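Workshop notebook, back bench
October, Sunday, started 7:40 am
Entry by Remedios Talavera

Stain removal trial, cotton table linens, continued. Picking up from the tea and turmeric strips. Malathi's oxygen bleach soak is still in the big tub, did not touch it.

Plan for today was just the wax and the grease. Wax first. Cut strips from the offcut roll, same 6 oz cotton as before, dripped candle on each, let it set in the cold room. Scraped with the bone folder. Iron on medium through brown paper, changed paper every pass. Red candle leaves a pink halo after the wax is gone, white candle leaves nothing I can see but the strip still beads water so there's wax in there. Rekha says hot press then solvent, Lutfa says solvent first. Will do both and shut up about it.

Printed cloth worries me more than the plain. Pigment prints sit on top of the weave and the iron lifts them if you linger. Gingham is easier because the checks are usually woven, color goes right through. Gingham WITH a print on top is the worst of both, you get two kinds of color to look after on one cloth. 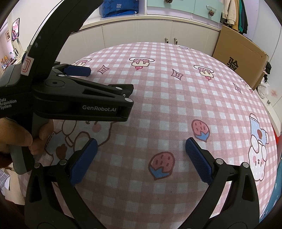 Grease strips

Used the Hindeo dish soap and the Abugri bar, side by side. Butter, then sunflower oil, then gravy from Muthu's lunch (thanks Muthu). Left all of them overnight Friday so they are properly set in.

Hindeo: butter out in one wash. Oil left a shadow, gone on second. Gravy left a brown edge, the fat went but the color stayed. Probaly needs the enzyme soak after.

Abugri: more rubbing, hands sore. Gravy better than Hindeo, no idea why. Slight yellowing on the white strip, could be rinse water. Repeat with filtered.

Chalk overnight on a spare butter strip: pulled out most of it dry. Cheap. Would tell people to try this first.

Do not tumble dry anything until the mark is gone. I did it to strip B out of impatience and now the oil is in there for good.

Soak log

Enzyme powder, 400 g tub, opened today. Dose per the Sistetti sheet is by the scoop and the scoop is missing, so I weighed it. Tub water went cloudy faster than last week. Changed it at noon and again when I got back from the hardware store.

Shelf stock is at 148 strips after this morning's cutting. Write it down when you take some PLEASE. Last month we lost track completely and Rekha had to recount on a Saturday night.

Shrinkage: plain cotton pulled in a bit more on the long side. The ribbed stuff moved most, which fits, the ribs close up when wet. Measure before and after from now on, mark the corners with thread, pen washes out. Forgot to do it on the first batch so those numbers are no good.
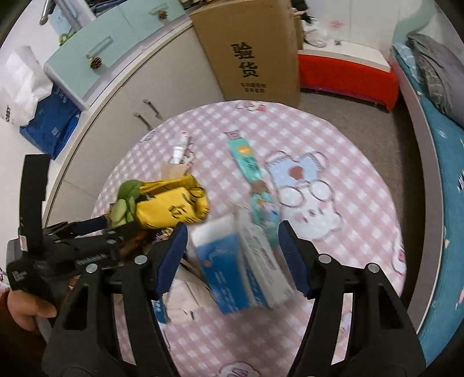

Stiffness next, for the cloths that go on round tables, where the overhang has to fall in folds and not stick out like a hat. Too much starch and it cracks at the table edge. Too little and the whole thing slides about. A pink-and-white check shows the creases less than a plain cloth does, and if you stand a carton upright on it, like the blue and white one, you notice any ridge under the base right away. So that's my flatness check for now, stand a box on it and poke it. Not scientific. Light starch passed, medium starch passed, heavy starch had a fold line that rocked the box every time. Heavy is out unless we press it damp.

Diltulo spray starch smells of fake lemon and clogged on the third cloth. Ran the nozzle under hot water, worked again for a bit. Mixed starch from the packet is better and goes further, just messy. Strain it! I skipped that and had lumps.

Still to do
- red wax halo, both orders (Rekha / Lutfa)
- filtered rinse on the Abugri strips
- ask Malathi how long the oxygen soak has been going, label on tub has run
- new scoop
- job 1588, the customer wants the gravy one back folded not rolled

Stopped at 5, hands like prunes.

Recent entries
Tea and turmeric, first strips
Iron plate cleaning, what worked
Rust spots from the old drying rack
Thread for corner marks
Lutfa's notes on hemming round cloths

Contact the back bench | Copyright the workshop and its contributors | Back to top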